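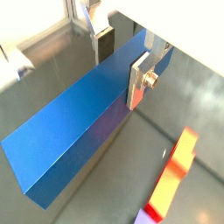 Photo: Sterkham Workshop Notes / Rodrigo Gouveia

Recording Block Handling Examples: Bench Tips for Operators

The following guidance applies to operators who record demonstrations for the Ludine learning system at the Sterkham bench. It replaces the sheet issued in August.

Wipe the tabletop with a dry cloth before the first recording of the day. Scuffs in the surface may be left alone. Crumbs, tape and loose screws must be removed.

Guide the fingers down on either side of a long block and close them slowly. If the block turns as the fingers close, finish the attempt and mark it "turned" in the log. Such attempts are kept. The system is expected to learn from corrections as well as from clean grasps, and operators should not delete a recording on grounds of appearance.

Vary the layout between recordings. Blocks may be stacked, stood in a line or laid apart, and a layout should be changed after 2 successful attempts. Leave enough clear floor for the fingers to open fully.
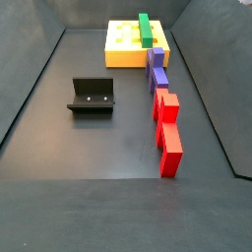

A green bar laid on the yellow block, with purple and red blocks standing in line.

A full set for one task is 200 recordings. Sets are reviewed by the Dellis office before they are added to the main collection, which is held to 4,000 recordings per task family. Operators should enter the task name exactly as it appears on the work order; spelling differences have caused whole sets to be returned.

Blocks that lie close against a raised edge call for more patience. Lower the fingers straight down, pause, and then close.

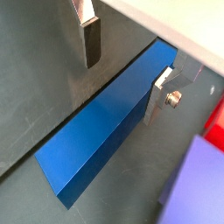
Keep the same pace throughout an attempt. Sudden changes of speed are difficult to use in training and are usually rejected at review. Operators who feel tired should stop at the end of the current attempt and sign out.

Check the finger pads at each break and report worn ones to the Fan desk. Spare pads are kept in the second drawer.

Last revised Tuesday, January 22, 2019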